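Household Tips: Folding and Rolling Cloth Around Cutlery
Notes from the open day at Hakden

The Hakden workshop opened its doors in February 2018 to show two-arm machines doing table work. The subject of the bench we spent the most time at was a yellow cloth and some cutlery. A machine can't improvise much, so the steps have to be laid out in an order that works, and that order carries over to a kitchen counter. These are the points worth keeping.

1. Clear the middle first

Put baskets and tubs at the back of the surface before the cloth goes down. You need a free area at least twice the width of the cloth. Wall baskets are better still for anything not in use.

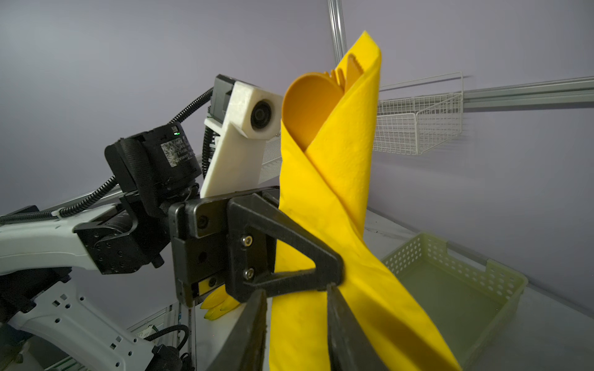 Rolled cloth with a bowl and fork in the open end, held at the narrow end.

The cone is the easiest roll to learn. Start at one corner and keep that corner tight. The other end opens up by itself as the cloth wraps around. Grip it low, at the pinch, and keep the layers overlapping on a diagonal. A cone with straight overlaps comes undone when it is set down.

2. One hand holds, the other moves

Tâm Khổng ran the bench and repeated this rule several times. Most people at home lift both edges at once, and the cloth slides. Fix one point, fold toward it, then swap hands.

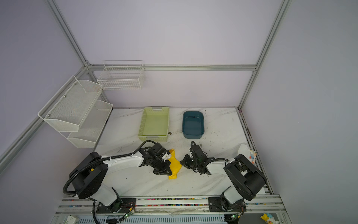
The swap is the slow part. At the Hakden bench the program allowed 39 seconds for a full fold, and a good share of that went to changing grip. At home it takes a moment, but the principle holds – do not let go with the first hand until the second has a firm hold. Thick, soft cloth tolerates a late swap. Thin cotton does not.

3. Choose a cloth with some body

Felt and brushed cotton keep a crease without ironing. Smooth polyester springs open. If only thin napkins are available, use two together and treat them as one. Wash new ones before first use, as the finish makes them slippery. Treloar sells a plain square in a pack of 188 for caterers, far more than a household needs, but smaller packs exist.

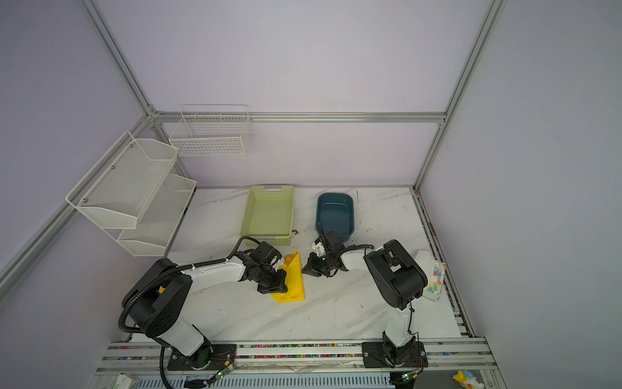 Callum Clegg disagreed on the matter of cloth. He had folded 1000 napkins for a hall dinner in January, all thin polyester, and said a light mist of water from a spray bottle did more for the crease than any change of fabric. Spray, fold, press with the flat of the hand, leave for five minutes. I have since tried it on cotton and it works there too. It is less useful on felt, where the water soaks in and the fold goes limp.

4. Press before you let go

A fold released early opens by a third. Hold the crease flat for a slow count of three. For a pocket, turn the lower part up first and press that edge before bringing in the sides.

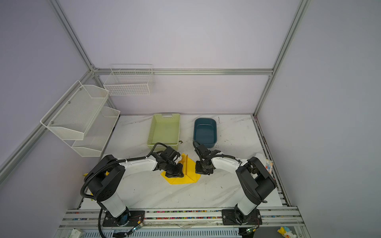 5. Cutlery in last, handles down

Seat the handles at the bottom of the pocket and let the tines and blade point up toward the open end. Lay pieces side by side. Stacked pieces make a lump and push the pocket open.

6. Storing finished sets

Stand cones upright in a basket, close together. Lay flat pockets in a tub, no more than four deep. The Drorkham wire type hangs on a rail and keeps the counter free, and the Bisumar tub with a lid is the better choice if the sets will wait overnight. Part number for the lid is 3817.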